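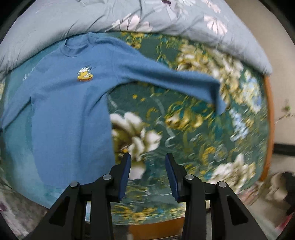

Mfaume is a list of short forms used in text messages and online chat, with the meaning of each one written out in plain English. Many short forms have more than one meaning, and the list keeps them all. DUCK, for instance, may be a phone's correction of a ruder word, a request to get your head down, or simply the bird, like the yellow one embroidered on the chest of a blue sweater. Each meaning has its own row, and the rows share an entry number.

Contents

The current release holds 1,577 short forms and 3,133 meanings. It comes as one tab-separated file, mfaume.tsv, in UTF-8. The columns are:

entry – a number, the same for all meanings of one short form
form – the short form in capitals
meaning – the full wording, British spelling
tone – friendly, neutral, rude or unknown
note – free text, often blank

Forms that mix letters and digits, such as GR8 and L8R, are filed under their first letter. Forms that start with a digit come at the end of the file.

Where the entries came from

Most were collected by Lilian Rotich from public message boards, starting with Trallitz. A smaller set came from Jistholm, an older glossary that is no longer kept up. Its spellings were changed to match ours and duplicates were merged by hand. No messages are included, only the short forms and their meanings.

Order of meanings

The first meaning listed is the one we think most common. For around 50 entries this is a guess, and the note column says so. Please don't treat the order as a measure of how often a meaning is used.

Known problems

Tone was marked by one person and will not suit every reader. Short forms from games are thin. 20 entries still have no meaning that we trust – these are marked "unsure" in the note column.

Changes

Thursday, August 16, 2018 – tone column added, Jistholm entries merged.
Next release planned for September, with the Osen word list checked against ours.

Corrections are welcome through the issue tracker. Give the entry number and, if you can, say where you saw the form used.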